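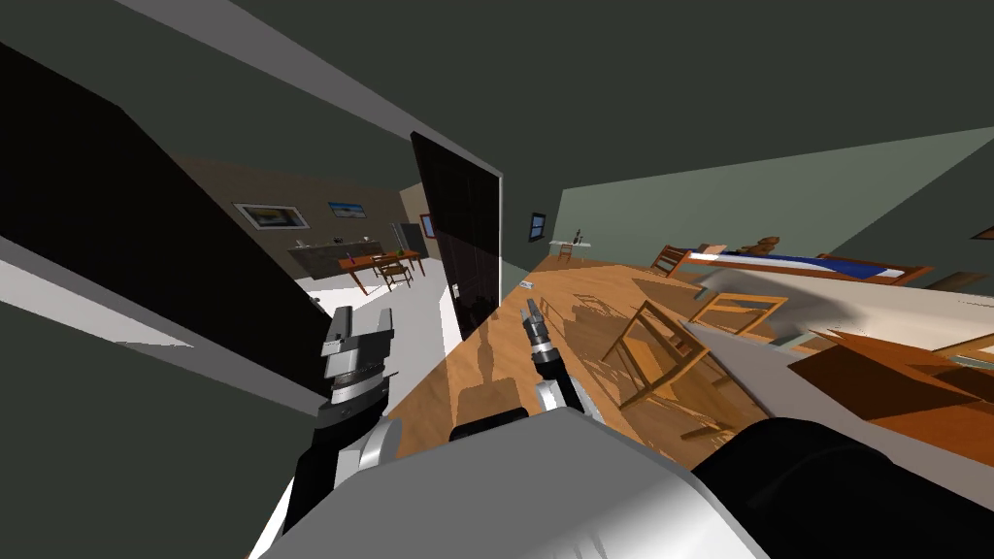
Figure 6. Simulator view from the robot, both grippers raised, bedroom door open.

6.3 Recording a demonstration by remote control

1. Start the Wakari simulator and load the two-room flat. Wait for both arms to report ready.
2. Put on the headset and pick up the hand controllers. The left controller drives the left gripper, the right controller the right.
3. Hold both grips until the arms match your hands - do not move your feet during this step.
4. Press Record. Drive to the doorway at low speed and carry out the task.
5. Press Stop, then label the run Keep or Discard.

Note: The view tilts with the robot's head. Press Level to reset it.

Caution: Fallen furniture is solid in the simulator. If an arm catches on a chair leg, release the grips and back away before you try again.

Runs longer than 240 seconds are split into two files.

Last revised 11 April 2018

1,891 views | 2 comments

Thirumalai Gowda: Level does nothing while Record is on. Is that intended?

Fodell: Same behaviour on mine. I press it before step 4 now.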